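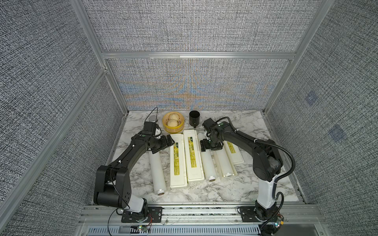
2025-11-04

**Hervieu brings two-armed packing stations to its Nilwood site**

NILWOOD - Hervieu today announced that it will install two-armed robot stations on the small-goods packing line at its Nilwood site. The first stations will begin daily work in February, following a trial at the company's Kotside workshop. The stations are supplied by Canodum, which also provides training and service under the agreement.

The packing line at Nilwood employs 80 people across two shifts. Hervieu confirmed that no position will be removed as a result of the installation, and that hourly pay will not change for employees who move from hand packing to station work. Working hours and break times also remain as they are.

Placing rolls into small folding boxes is among the most repetitive jobs on the line, and employees have asked for several years that it be shared out differently. Under the new arrangement, packers will load the stations, check finished boxes and handle orders that do not suit the machines. Each station has a pair of arms fixed to a rail at the front of the table, and the two grippers can meet over the middle of the work surface, with open and closed boxes laid out beyond them. Packers assigned to the stations will rotate to other duties during each shift.
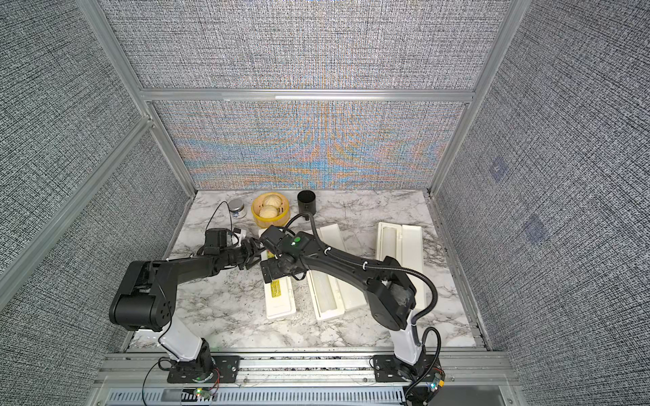
Training will be offered to every packer on the line, regardless of length of service, and will take place during paid hours. The course covers loading, stopping and restarting a station, as well as basic fault reports. Practice sessions use the same labeled white boxes that stand on the table at Kotside, and the table is enclosed by fabric-covered panels at the back and on both sides. More than 50 employees have already signed up.

"Our packers know this work better than anyone, and their comments during the trial have changed how the stations will be used," the company said in a statement. "We will continue to ask for those comments after February."

Hervieu will review the arrangement with employee representatives before any further stations are ordered. Employees with questions about training dates or shift assignments may call the Nilwood personnel office at extension 3304.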